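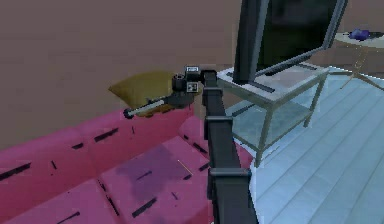

¿Cuánto hielo perdió el glaciar Koka en la última temporada de ablación? El balance de masa cerró en negativo, con un descenso medio de la superficie de 74 centímetros en la zona baja de la lengua.

Ciencia > Clima > Criosfera

Tiempo de lectura: 2 minutos

7 de noviembre de 2018 - El grupo de glaciología del Instituto Vilwood ha publicado los datos de la campaña de medición en el glaciar Koka, iniciada en mayo con la instalación de balizas de ablación en el eje central y en ambos márgenes. La serie cubre hasta el cierre de la temporada de fusión e incluye lecturas de altura de nieve, densidad y temperatura del hielo superficial.

La red consta de 69 balizas, repartidas en un desnivel de 600 metros. Las situadas por debajo de la línea de equilibrio registraron fusión continua durante el verano. En la cuenca de acumulación, la nieve invernal se conservó solo en los sectores orientados al norte, por encima del collado de Ait Brahim.

Según Jolán Pálfi, responsable de la campaña, el resultado prolonga la tendencia observada desde el año 2000, cuando comenzaron las mediciones directas. «El dato de la lengua es sólido. En la parte alta tenemos menos densidad de puntos y el margen de error es mayor», señaló.

Los valores se procesaron con Minance, un programa de interpolación desarrollado en el propio instituto que combina las lecturas de campo con un modelo digital del terreno. Murali Kandasamy, encargado del cálculo, indicó que la nueva versión corrige el efecto de la cubierta de derrubios, que en la margen izquierda reduce la fusión y distorsionaba las estimaciones anteriores.

El informe no incluye el desprendimiento de bloques en el frente - se evaluará por separado - ni el caudal del torrente de salida, cuyo aforador quedó fuera de servicio durante parte del verano. Las tablas completas pueden solicitarse a la secretaría del grupo. La próxima visita al glaciar está prevista para el final del invierno, con perfiles de nieve en la cuenca alta.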